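# Board Stiff: My Month of Falling for Plain Wood

By Rhona Buchanan
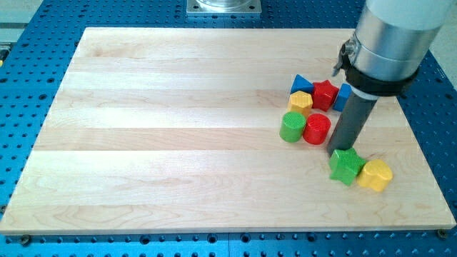 *Pale hardwood strips, glued edge to edge, from creamy white to soft honey.*

I own too many cutting boards. There's the plastic one with the orange turmeric stain, the bamboo one that split the first winter, the little cheese board shaped like a pear (a gift, I'm keeping it) and a glass thing my aunt swears by that makes a noise I can feel in my teeth. So when I told my husband I was writing about a board for this issue, he just looked at the cabinet and then back at me.

But this one got me! I think it's the stripes. Every strip is a slightly different shade from its neighbor, and then you get these faint wavy lines of grain running along, with a little dark streak now and again where you don't expect one. I've spent money on wallpaper that was less interesting.

I took my questions over to Catriona Gourlay, who has been gluing up boards in Trenent since before I could drive. Her shop is on the ground floor of an old feed store with 1869 carved over the door, and it's freezing, even in March. She gave me a mug of tea and a stack of offcuts to sort.

Sorting is most of the job, apparently. Catriona lays her strips out dry, moves them around, goes to lunch, comes back and moves them again. Some makers want everything to match. She likes a board where you can see the joins, so she'll put a creamy piece right up against a honey one and leave it. I made my own arrangement and was very proud of it until she flipped two strips end for end and it looked twice as good. (I still don't know what she saw.)

Then glue, clamps, and a wait. She won't touch a board until the next day, and she was pretty short with me when I asked if you could cheat. After that it's flattening and sanding, and sanding, and more sanding. My arms gave out long before hers did.

We talked about thickness too. I'd always bought thin boards, thinking they'd be easier to lift and store, and sure, they are. But I love a good thick front edge, and a heavy board stays where you put it when you're going at a squash. Catriona's big ones start at $355. I gulped, then thought about the four boards in my cabinet that I don't even like, and what I must have paid for those all together.

For care, she keeps it simple. Wash it by hand, stand it on its edge to dry, and rub in food-grade mineral oil whenever the surface starts looking chalky. Never the dishwasher! I confessed about the dishwasher. She put her mug down and said, "Well, that'd be why it split."

I drove home with five offcuts rattling around in the trunk and a bottle of wood glue from the hardware store on Pallesden Road. The plan is something small, bread-sized, with the darkest strip a bit off center. My husband has asked where it's going to live. I've offered to give up the glass one.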